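ok bed thread bc three of you asked what I ended up with

moved to Toledo in January and slept on a mattress on the floor for way too long. finally got a real bed. headboard is the wavy one, pale green. fox cushions stay, not up for debate
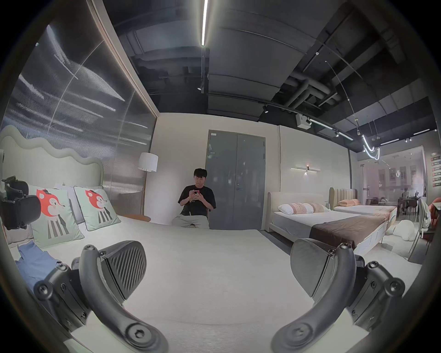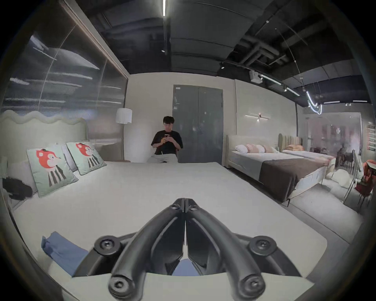 frame was 225 from Navach, secondhand section. new they wanted 800 and lol no

mattress is still bare bc the sheets I ordered are a full and the bed is a queen. my fault. read the label people

so, returning sheets. Histeo says 4 business days for the refund once they get the box. we'll see

also trying to fold laundry on a bed w no sheets is weirdly nice?? nothing slides into the covers. flat surface, good light, done before the podcast ended

blue stuff pile = keep. everything that doesnt fit = donate bag by the door. I am being strict this time. mostly

question for the upholstery ppl, how do you clean a fabric headboard. vacuum brush? damp cloth? Nanico foam stuff any good or does it leave rings

Kazimír Brabec replied "steam, low, keep moving" and I trust him w my life but I dont own a steamer

still need: sheets (QUEEN), a mattress protecter, a lamp for the other side, hooks

will post again when its made up. dont hold your breath, sheets ship next week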